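February 4, 2020

Rain until noon. Started on the sorting at 8 and kept to the order I wrote down last night: bedding, then towels, then clothing, then the small cloths. The bedding took longer than planned. Two of the fitted sheets have lost elastic at one corner. I put them in the bag for Handham, who take worn cotton for cutting into shop rags and don't care about the corners.

Towels were simple. Anything with a frayed selvage went out. The rest I folded in thirds lengthwise and then in half twice, so that the folded edge faces out and a single towel can be pulled without disturbing the stack. Shelf depth is 49 cm. Folded the old way they overhung and the door pushed them back in a lump.

Clothing after lunch. I have stopped folding shirts on the bed. The mattress gives under the hands and the creases wander. A flat surface with some tooth to it works better, because the fabric doesn't slide when the sleeves are turned in. Gray felt is good for this and doesn't show lint much. For anything red I brush it down afterward.

Zulmira Veloso called in the middle of it to ask whether I still had the Rocha catalog. I do. She wants the page on drawer runners and I said I would mail it to Bresside on my next trip to the post office. She has changed her mind about the wardrobe again and now wants drawers all the way up, which means the top two will be above her eye level. I mentioned this. She said she has a step.

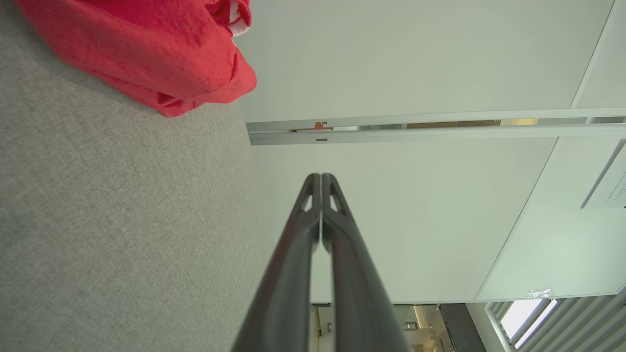 Red things are still the unsolved part of the laundry. Washed with darks they pick up gray fuzz, and washed with lights they can't be trusted. I don't own enough of them to fill a drum. The present rule is that they go in with the jeans at 90 minutes on the cool program, inside out, and come out of the machine first. Left in a heap they set into creases that need the iron with steam. Shaken once and laid flat, most don't need the iron at all.

Labels: I cut out the ones that scratch and write the wash temperature in a notebook. The notebook now has 6 pages. Beatriz Guerreiro thinks this is excessive. She washes everything together and her things look the same as mine, although she replaces hers more often and I have not tried to work out the difference in cost.

Wiped down the white surfaces with a damp cloth and a drop of dish soap, then a dry one. Any metal track needs a separate pass with a soft brush, working along its length and finishing at the end nearest the bin. Lint collects in grooves and a cloth only packs it tighter. No oil. I used oil in the old apartment in Lorolham and it held the dust like glue.

Not done: the small cloths, the sock drawer, the winter coats. The coats can wait until March. Need a replacement lint roller and one more flat storage bag, the medium size, for the spare blanket.

Mailed nothing today. Catalog is on the hall table with an envelope under it. Supper was soup. Bed at 10.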